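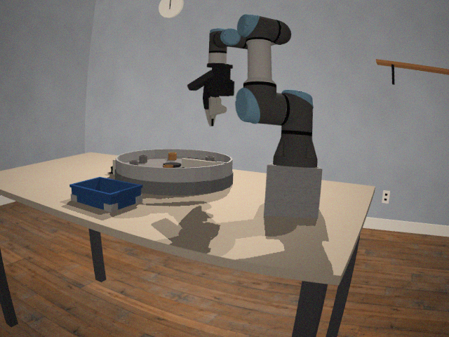 Machines and Everyday Work
Handout 5: Can it do the chores yet?

Course notes, Saskia Dunstan
Last revised 8 Feb 2026

Short answer: some of them, on a good day, if you tidy up first. The long answer is the rest of this handout and most of next week's seminar.

Please read the notes before the session. Last year several people read them during it, and the discussion suffered.

1. What we mean by a chore

A chore is a job that a tired adult can do while thinking about something else. It covers wiping down a worktop, emptying a dishwasher, pairing socks and sorting a box of mixed screws at the end of a shift. No one gets a certificate for any of these. They are also, with a few exceptions, the jobs that machines find hardest.

Compare welding a car body. That takes a trained person years to do well, and robots have been at it for decades. The car body arrives in the same place every time. Socks don't.

2. Picking things out of a bin

The standard test piece for this part of the course is moving small items out of one container and into another. Children manage it before they can talk, and put most of the items in their mouths on the way. For an arm on a fixed base, the job breaks up roughly like this:

Find the items. A camera has to tell a dark item from the dark bit of floor next to it, and a shadow from a thing.
Choose one. Usually the one that is least trouble, which leaves the awkward ones until last (students will recognise the method).
Get to it. The wall of the bin is in the way. An item in the open can be taken from almost any side; an item tucked against the rim can't.
Close on it. A cube has flat sides and is polite about being held. Anything round tends to leave.
Carry it and let go. People forget this one. Letting go in the right place, at the right height, is a skill, as anyone who has dropped an egg into a pan will confirm.

Every step can go wrong, and the errors add up. Suppose each of the five steps works nine times out of ten. Multiply it through and the whole job comes off a bit less than six times in ten. You would not keep a kitchen porter on those terms.

3. Simulated tables and real ones

A great deal of practice now goes on inside a computer, where the arm, the table and the floorboards are all drawn. This is sensible. A simulated arm can fumble a cube all night without anyone having to pick it up, and there is no bill for the gripper.

The Ondoton exercise, which you'll use in the lab, works this way. Its log for one overnight run shows 2257 attempts. Nobody in the department has that sort of patience, and I include the doctoral students.

The trouble comes when you move to a real table. Drawn objects weigh what they are told to weigh. Real ones have a sticky patch where a label used to be. Light comes in through a window and then goes behind a cloud. The usual remedy is to make the simulation messier on purpose: change the colours, move the lamp, shift the friction up and down, and hope that reality turns out to be just one more variation. It helps. It has not yet got anyone's dishwasher emptied reliably.

4. Two cases to read

Tidero. A small packing firm in Stulville that put in one arm to sort returned parts. It worked well once the staff had begun laying the parts out neatly beforehand, which took them 7 minutes a tray. Sorting by hand had taken 5. Read the manager's account and decide whether you would call this automation.

Mahuika. A household trial lasting until June, in which an arm was set up to clear toys from a low table. The families liked it. They also reported shouting at it. Pay attention to the diary entries, where you'll find people moving their furniture to suit the machine — a habit we last saw in Handout 2 with the early vacuum cleaners.

5. Questions people ask me

"Isn't it just a matter of more data?" Perhaps. More data has done wonders for the seeing part. The touching part is slower, partly for want of good fingertips.

"Will it fold my washing?" Some will fold a towel if you give them a while. I have stopped promising fitted sheets.

6. For the seminar

Pick one chore you did this week and write down every step, including the ones you'd be embarrassed to mention. Mark the step where you think a machine would get stuck. Then do the chore again wearing oven gloves, with one eye shut, and see whether you still agree with yourself.

One side of paper is plenty. Lab groups of 7 are too big, so please split before you arrive.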